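Milter's Store, Podach

By the Lultumeo Local History editors
Last revised in August
Print this page | E-mail this page

Milter's Store was a general shop in the village of Podach, trading under one family's name for most of its life and under two others at the end. It sold groceries, hardware, lamp oil and stock feed from a weatherboard building on the corner opposite the hall. The building survives as a private house. Most of what is repeated about the shop comes from a short souvenir booklet put out by the Podach Progress Association, and a fair amount of that booklet can't be supported by anything else.

Founding

The booklet says the store was opened by the first Milter "with a handcart and 300 pounds". No source is given. The sum appears nowhere in the surviving ledgers, which begin in the second year of trading, and it is hard to see why a man with that much cash would have started with a handcart. The rate book for the district shows the block as vacant land, then as "shop and dwelling", with nothing in between. A rival tradition holds that the business was begun by a Milter widow, who took in mending and sold thread and tea from the front room. This version is at least consistent with the early ledger pages, where haberdashery outsells everything else until the railway siding was put in.

The claim that Milter's was the first shop in Podach is almost certainly wrong. A bakery is listed in the same rate book two pages earlier.

The building

The shop was a single room 43 feet deep, with a counter down each side and a storeroom behind. The family lived in four rooms at the rear, later extended to take in a veranda. A second storey is sometimes mentioned in recollections. There wasn't one. The high false front facing the road gave the impression of an upper floor, and people who knew the place as children seem to have remembered it that way.

The cellar is another matter of dispute. Several former customers have described butter and bacon being carried up from below, and the present floor does have a patched section near where the left-hand counter stood. Whether that was a cellar hatch or an ordinary repair hasn't been settled, and the owners of the house have understandably not wanted the boards lifted to find out.

Trade and credit

Like most country shops of its size, Milter's ran on monthly accounts. The ledgers list 18 families on credit in the leanest years, far fewer than the "whole district" of local legend. The booklet's best-known story is that every debt was burned in the stove one Christmas Eve. It is a pleasant story and it is told, with different names and different stoves, of a good many country storekeepers. The ledgers themselves argue against it - they weren't burned, and several of the balances supposedly forgiven are marked as paid over the following two winters, some of them in firewood and eggs.

There is better evidence for the delivery round. A cart, and afterwards a small truck, went out along the river road to Nuchit and back, a trip of 20 miles, taking bread, mail and newspapers with the groceries. Dockets from the Nuchit end have been kept by two households and agree with the shop's own entries. The driver was paid partly in goods, an arrangement that caused at least one quarrel over the price of boots.

Decline and closure

The usual explanation for the closure is the supermarket at Lultumeo. The dates don't fit very well. Takings had been falling for several years before the supermarket opened, and the sharpest drop follows the loss of the mail contract, when people no longer had a reason to call in every day. The family sold the business, with stock, to a couple from outside the district. They kept the Milter name over the door for a time, dropped the feed and hardware, and tried a milk bar in the front half of the shop. A third owner ran it as a takeaway until the lease on the fryer ended.

The milk bar years are the least documented of all, even though they are the most recent. No books are known to survive, and the one newspaper notice spells the name of the village wrong.

Surviving objects

The Progress Association's list of shop relics should be read with some care. The brass scales have a reasonable pedigree and were bought at the clearing sale. The tea bins were donated much later by someone who believed they had come from Milter's, and bins of the same pattern were sold to shops all over the colony. The enamel sign is a reproduction.

Nothing of the crockery sold in the shop has been identified with confidence. The ledgers record "white bowls" and "white plates" by the dozen and give no maker, so any plain white piece in a Podach cupboard can be claimed for Milter's, and many have been.

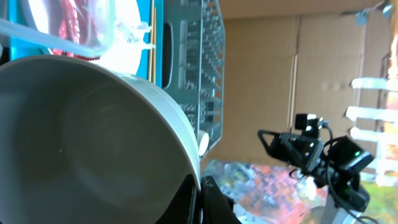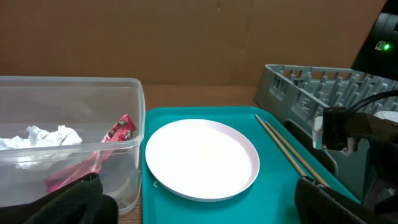

White bowl beside a grey dish rack (first); white plate and chopsticks on a teal tray (second).

See also: Podach Hall; Nuchit river road; Lultumeo retail trade

Shares: 20 | Comments: 3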